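Spec sheets sell grippers on payload and stroke. Our June comparison at Weststead put a Fivmont two-finger unit against a Gallilum, 70 grasps each, and neither number predicted much. Chantelle Pretorius logged the runs. I argued with her about the scoring, and I still think a grasp should be scored by where the jaws close.

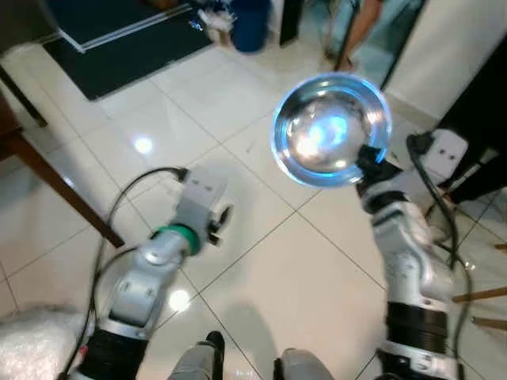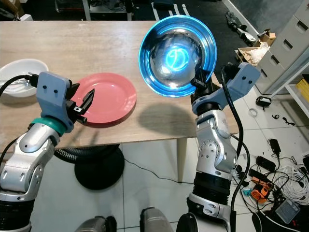
Bowl work, right arm holding in both.

Cable routing deserves a line in every gripper review and seldom gets one. Vendors show the wrist bare. On a working pair of arms the black cable leaves the top of the gripper in an open loop – and a loop like that sets the usable workspace well before the joint limits do. We logged 14 stops on the Fivmont, and I would put most of them down to slack. The Doležal controller recorded each one as a torque fault, code 1411, with no hint of the cause.

My position is simple enough. Publish the minimum bend radius and the loop clearance next to the payload figure. Route the cable through the wrist if the price allows it, and ship 2 clips if it does not. I would trade a kilogram of rated payload for either.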